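# Fostering a deaf senior dog, month two

It's October and Sultow has been in my back bedroom for two months. A few people have asked for news, and I've been bad about answering, so I'm putting it all in one place.

For anyone who missed the first post, he is an old hound mix, somewhere past ten by his teeth, and he can't hear a thing. He came up from a county shelter that was clearing its long-stay kennels before a flood repair. The rescue named that whole transport out of an atlas. His van-mates were Wurach, Ruseck and Bråten, and all three have gone to homes already. Bråten went in under a week. She is small and blond and two years old, so that was no surprise.

Sultow had been on the kennel row for 552 days. I asked the rescue to check that number and they did, from the intake card. He was listed as "reserved" for part of it, when a family planned to take him and then moved out of state. The rest of the time people walked past. He doesn't come to the front of a kennel when someone stands there, and if you don't know he is deaf it looks like he doesn't care.

## Weight and health

He weighed 47 pounds at intake with us. The vet wanted more on him, slowly, and he has been getting three small meals a day. I'll have a new weight after his next visit. His ribs are harder to find than they were in August, which is good enough for me for now.

The dental went fine. He lost several back teeth and one of the lower canines, and his breath has improved a great deal. He was off kibble for a while afterward and I soaked everything in warm water. He liked that so much that I'm still doing it.

Heartworm test was negative. He has arthritis in both hips and gets a pill for it with breakfast. Stairs are hard for him in the morning and easier by afternoon. I put rubber-backed runners down the hallway and he uses them like a road, he won't step off onto the bare floor unless there is food involved.

## Training

I had never lived with a deaf dog. I thought hand signals would be the hard part and they haven't been. He learned "sit" and "come" in the first couple of weeks. Thumbs up means "good." A flat hand means "wait," and he mostly waits.

Waking him up is harder. A dog that can't hear you coming can startle badly, and the shelter notes said he had snapped once at a kennel worker who touched him while he was asleep. So every time I need him up, I tap the floor a couple of feet from him, then the edge of the bed, then his shoulder, and then he gets a treat. I did this on purpose many times a day at the start. Now he opens his eyes at the floor tap and looks for the treat. He has not snapped here.

At night I leave a lamp on in the hall. Without it he paces and barks -- and a deaf dog barks loud.

He is good with my older dog, who ignores him. He is not good with cats. We tested this at another foster's house with a baby gate between them, and he stared and shook and wouldn't take chicken. He needs a home with no cats and I'm not going to be flexible on that.
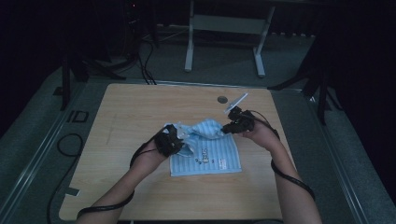
The laundry is the other thing I would warn people about. Old dogs leak, and he has had accidents on nearly every blanket I own. The vet ruled out an infection. He just can't hold it for a full night, so I get up at 3 a.m. and take him out, and that has cut it down to one or two a week. I go through a lot of towels. If you have old ones, the rescue can use them, and so can your local shelter. Most of them won't take comforters or pillows because the stuffing gets pulled out, so call first.

## Applications

He has had 17 inquiries through the website. That sounds like plenty, but most stopped replying when they heard his age, and a few had cats. One couple did come to meet him. They were kind and he leaned on them, and then they decided on a younger dog. I don't blame them. It's a lot to sign up for a dog who may have three years, or may have one.

The adoption fee has been lowered and the rescue will keep paying for his hip medicine for the first year. What he needs is a house without many steps, a fenced yard or someone who doesn't mind a leash every single time, and a person who is home for a good part of the day. He can never be off leash in the open. He can't hear a car and he can't hear you yell.

People keep asking if I'm going to keep him. No. I have thought about it and I can't do two seniors at once, and if I keep him then I stop fostering -- there is already a list for the next transport. He can stay here as long as it takes, though.

His follow-up blood work is next, and the new weight with it. I'll post both when I have them.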